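Home | Browse | Datasets | Docs | Help

Search this site Go

# Kindthorpe Flower Names

A small list of plant names as people say and write them in three places: Kindthorpe, Goltham and Cernville. One row per name per place. Version 2, posted August 17, 2025.

## What is in it

The main file, `names.csv`, has 513 rows. A second file, `spellings.csv`, holds the odd spellings that came in on paper slips and were too good to throw out. Both are plain UTF-8 with commas.

Columns in `names.csv`:

- `plant` – the common name we settled on, lower case
- `local` – the name as given to us
- `place` – one of the three towns
- `source` – slip, talk, or print
- `note` – free text, often blank

Where a plant shares its name with a girl's name (daisy, jasmine, heather), the row has `given` in the note column. Ffion Jarman asked for this so the file could be matched against school registers later. That work has not started.
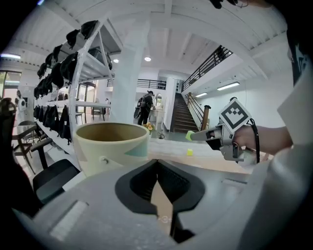 ## How it was collected

Slips were left out in November and picked up at the end of the month. Haf Mostyn typed them in. Doina Dervishi did the Cernville talks and wrote down names by ear, so the spelling in those rows is hers. Print sources are seed lists and parish newsletters. Printed cloth, cards and mats were counted as print only if the name could be read in full.

Script lettering gave us trouble. Joined-up capitals were misread more than once, and version 1 had nine rows under the wrong letter. Those are fixed.

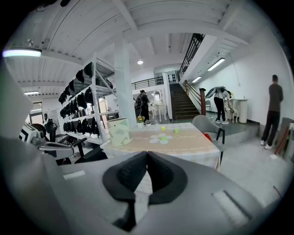

Photo: Tudur Ifans

## Known problems

- Goltham is thin. Fewer than 200 rows, and most are from print.
- "Daisy" covers at least two plants. We did not split them. If you need them apart, use the note column – where there is one.
- "Jasmine" and "jessamine" are kept as separate local names under one plant.
- A few rows have a trailing space in `place`. Trim before you group. 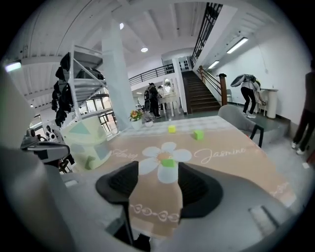
Daisy and Jasmine in white script.

## Use

Free to use and change. Please keep the file name or say where the rows came from. Do not use `source` = talk rows to work out who said what; names of speakers were never stored.

## Changes

Version 2: fixed letters, added `note`, dropped doubles.
Version 1: first upload, no notes.

Corrections go to Bleddyn Ifans through the contact page. Give the row number and the town.

Contact | © Kindthorpe Flower Names | Back to top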